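Unit 4 — Contour lines and how to read them

Reading for this unit: the Zirnside sheet, plus the first half of the Hondden survey notes. Bring a ruler and a soft pencil.

**4.1 Definition**

A contour line joins points of equal elevation. The vertical distance between neighboring lines is the *contour interval*. It is constant across a sheet and printed in the margin. On the Zirnside sheet every fifth line is drawn heavier and carries its elevation; these are index contours.

**4.2 Rules**

- Contours of different value do not cross. They may run together at a cliff.
- Every contour closes, on the sheet or beyond its margin.
- Close spacing means steep ground, wide spacing means gentle ground.
- Where a line crosses a stream it bends into a V that points upstream.
- A closed loop with tick marks on the inner side is a depression.

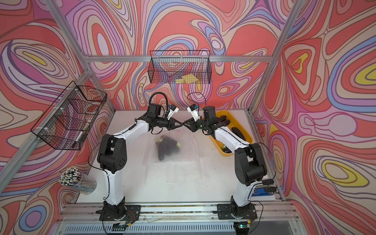

Color between the lines (layer tinting) is a separate convention. The tints carry no information the lines do not already hold, but they let the reader sort high ground from low at a glance. A poor choice of tints can suggest steps in the terrain where the slope is even. The Meijer sheets use a single hue that darkens with height — dull to look at, and hard to misread.

**4.3 Slope from a map**

Gradient = rise / run, both in the same unit.

Worked case: two points on the Gandetti ridge differ in elevation by 800 feet. The horizontal distance scaled from the map is 2,000 feet. Gradient = 800 / 2,000 = 0.40, or 40 percent. The slope angle is the arctangent of 0.40, a little under 22 degrees.

Note that the run is the map distance, measured level. Distance walked along the slope is longer and must not be used.

**4.4 Problems**

Do the profile exercise on the Hondden sheet, line A to B, with a vertical exaggeration of 2. State the exaggeration on the drawing. Profiles without it will be returned unmarked.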